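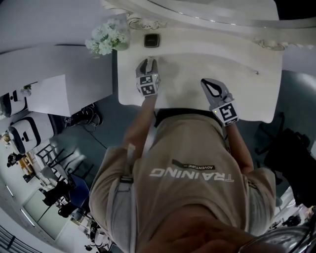 Kernthorpe Neighborhood Dialect Archive
Progress report to the Barrios Fund
Period covered: the second half of the grant, through February

Dear Yu-na,

You asked for something shorter than last time, with fewer appendices. There are no appendices. I make no promises about the rest.

Where we stand

The archive set out to record how people in Kernthorpe talk, before everyone under forty finishes learning to talk like the television. We proposed 500 hours of recorded speech, cleaned up, transcribed and open to anyone who wants to listen. The recording is finished. The cleaning up is nearly finished. The transcribing has a relationship with the word "finished" that I would call respectful but distant.

Byung-chul Son has led the transcription since the fall and has rewritten our spelling guide, which used to contradict itself on the subject of dropped vowels and now contradicts itself only on the subject of place names. Anyone who has heard a Kernthorpe native say "Flusitz Road" will understand. There are people who give it two syllables, people who give it four, and one retired bus driver who appears to use a different number each time depending on how he feels about the traffic there.

Recording

Most sessions took place in kitchens, on porches and in the back of the hardware store, where the acoustics are poor and the conversation is excellent. We learned early that asking people to "speak naturally" makes them speak like bank managers. Asking them about the flood, the school merger or the price of firewood fixes this within a minute. Firewood is the best of the lot. I have now heard more opinions on split oak than I expected to hold in my head at one time, and a few of them have become mine.

We lost one long interview to a refrigerator. It cycled on at the start and never cycled off, and the speaker, who is soft-spoken, did not try to compete. She has kindly agreed to do it again on the porch once the weather allows.

Transcription

We bought a license for Rorka, the transcription software named in our budget. It does well with the younger speakers. With the older ones it writes down something confident and unrelated. A story about a lost heifer came back as a story about a lost heater, and the heater was then followed across two fields and coaxed out of a creek. Byung-chul has kept the first draft pinned over his desk.

The practical result is that the older recordings have to be typed from scratch, by ear, which takes far longer than we budgeted. We moved money from travel to typing to cover it. You approved this in an email that began "Fine, but," and I have tried to honor both halves of the sentence.

Public events

We held 3 listening evenings at the library. The first was thinly attended and ended early. The second clashed with a basketball game, and I won't dwell on it. The third was full, mainly thanks to a rumor that we would be playing the tape of the former mayor describing the county road department. We did play it. The county road department has since written to us, politely, asking for a copy.

The school unit is behind. The teachers like the material but would like it to fit in a single class period, and the speakers we chose do not believe in single class periods. One of them takes eleven minutes to reach the front door of the house his story happens in. We are cutting shorter clips and trying to leave the detours in where we can, as the detours are where most of the grammar is.

Money

Spending is within the total. Two lines are over, typing and batteries, and two are under, travel and refreshments. The refreshments line is under because every household we visited insisted on feeding us, and in this town you do not win that argument. I would gently suggest that the next budget include a line for larger pants.

What we are asking for

We would like to extend the final deadline by 2 months, at no cost to the fund. This would let us finish the older transcripts, redo the refrigerator interview and settle the place names, or at least record formally that they cannot be settled. The website can open on the original schedule with what we have, and the remaining recordings would be added as they are checked.

If you would rather discuss this by phone, mornings before ten are best. After that the typing starts, and Byung-chul plays the tapes loud. Please also let me know whether the fund still wants its name on the library shelf. The carpenter is ready and has asked me twice how you spell Barrios.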